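Printmaking at Skellen, weeks three and four

I missed writing up week three because of the cold I had, so this covers both.

The evening class is still in the upstairs room at Skellen, Friday at seven, and there are still more of us than there are good chairs. Gwawr Wynne teaches it. She trained as an etcher but the course is lino and collagraph, as the room has no proper extraction and she won't have acid in it.

Week three was reduction lino. You cut a bit, print the whole run in your lightest colour, cut more away from the same block, print the next colour on top, and carry on until there is hardly any block left. It means you can't go back and do more later. I cut an edition of six and lost two to bad registration on the second colour, so I have four of a heron standing in front of a sluice gate. The heron is all right. The sluice gate looks like a wardrobe.

My mistake was the registration. I had taped my corner guides to the bench and then put my elbow on them. Glenys Gittins uses pins and tabs, and hers all line up to within a hair, so I have ordered a set. They cost less than the paper I have already spoiled.

A note on ink, as I was asked after the last post. I use the water-washable oil ones. They take two days to dry on the heavier paper and nearer four if the room is cold, which in January it is. I tried adding a drier to the grey and it went tacky on the slab before I had finished rolling up. I won't bother again.

Week four was collagraph. You stick things to a piece of mount board, varnish it, ink it up and put it through the press. I used torn masking tape, some net from a bag of oranges and a smear of wood glue combed with a fork. The tape printed best. The net was too thick and left a white halo round every strand where the paper couldn't get down to the board. Gwawr said to flatten it first, or put it through the press on its own before sticking it down.

Caradog Phillips did a harbour wall using only cut card and carborundum, and the black he got from the grit was the darkest thing on the drying rack all night. He wiped it three times. I wiped mine once and it looked like it. I have a second plate varnished and waiting, mostly tape this time, with a strip of sandpaper along the bottom for mud.

We also had a talk about the spring show. It is going to be in the long corridor at Drasasell, where the textile group had theirs. Each person can put in up to three prints, framed or in clip frames, and there will be a browser for unframed work. Hanging costs are covered by the course fee. Bijan Mousavi is doing the labels and wants titles, medium and edition size from everybody before half term. He does not want prices handwritten on the backs, which is what happened last year.

I have been going back and forth on pricing. Last year I put 70 pounds on a framed print and it came home with me. The unframed copy of the same print was 40 and sold on the first evening. So I think I will frame one and put the rest in the browser.

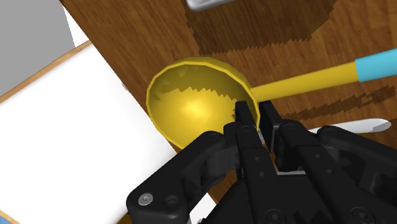

Page last changed: January

I-hsuan Lui has lent me her book on Japanese woodblock, which I have been reading in bits. The chapter on sharpening is the useful one. I had been stropping my V tool on the outside only and wondering why it dragged on curves. You need to take the burr off the inside as well, with a bit of folded leather. I did that on Sunday and it goes through the grey lino cleanly now – the softer vinyl it always managed.

Still to do: sign and number the heron, find out whether the framer on the square will cut a mount with an off-centre window, and clean the big roller properly. It has a flat spot from being left face down. That may have been me.

Next class is more collagraph, then we start on chine collé, so if anyone has thin tissue they don't want, bring it along.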